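How Does a Song Get Onto the Radio?
Wondura Music Library — Learning Pages for Young Listeners

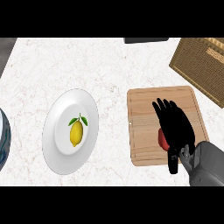 A song begins as an idea, and an idea can come from almost anywhere. Some songwriters start with a tune they hum on the way home. Others start with a few words, a drumbeat, or a feeling they want to share. Many songwriting classes begin with an ordinary object, such as a yellow lemon on a white plate, and ask students to write four lines about it. One student may write about the sour taste. Another may write about the two green leaves and where the fruit grew. Both have made the start of a song, called a lyric. Lyrics are the words that a singer sings.

Words and Melody

The melody is the part of a song you can hum. It is made of notes that go up, go down, or stay the same. Most pop songs have verses and a chorus. The verses tell the story and usually have different words each time. The chorus comes back again and again, often with the same words. When you find yourself singing one part of a song all day, it is very often the chorus.

Some songs also have a bridge. A bridge is a short section that sounds different from the rest and usually comes near the end.

Making a Demo

When a song is finished, the songwriter records a simple version called a demo. A demo may have only one voice and one guitar or piano. It lets other musicians hear how the song goes so that they can decide what to add.

In the Studio

A recording studio is a quiet place built for capturing sound. Thick walls and soft panels keep outside noise from getting in and stop echoes from bouncing around the room. The musicians do not always play at the same time. The drummer may record on Monday, and the singer may come in later and listen to the drums through headphones while singing.

Each recorded part is called a track. A song played by a small band can have 16 tracks or more. At Pekulell Studio, which welcomes school groups every December, visitors may listen to one track at a time and then hear all of them together. Children are often surprised by how strange a bass guitar sounds alone.

Mixing and Mastering

A mixing engineer decides how loud each track should be. If the drums are too loud, listeners cannot hear the words. If the voice is too loud, it seems to float away from the band. The engineer may spend many hours on one song.

The next step is mastering. A mastering engineer listens to the whole song and makes small changes so that it sounds good on a large speaker, in a car, and on tiny earphones.

Sending Songs to the Station

A finished song is released, meaning the public can now hear it or buy it. A song released by itself is called a single. A group of songs released together is called an album.

The band or its record company then sends the song to radio stations. At a station, the music director chooses what will be played. Nilell Community Radio receives over 2,000 new songs each year and has room for only a small part of them. The music director listens for songs that suit the station and its audience — a station that plays jazz in the evening will not often choose a loud rock song for that hour.

Songs chosen for regular play are put on a list called a playlist. The station also writes down every song it plays. Those records help make sure that songwriters are paid for their work.

Words to Know

Lyric: the words of a song.
Chorus: the part that repeats.
Demo: a simple first recording.
Track: one recorded part, such as the drums.
Single: a song released by itself.

Something to Try

Choose an object in your home and write four lines about it. The lines may rhyme, but they do not have to. Read them aloud and clap a steady beat, then try humming a tune that fits. Ask an adult to help you record it, and keep the recording as your first demo.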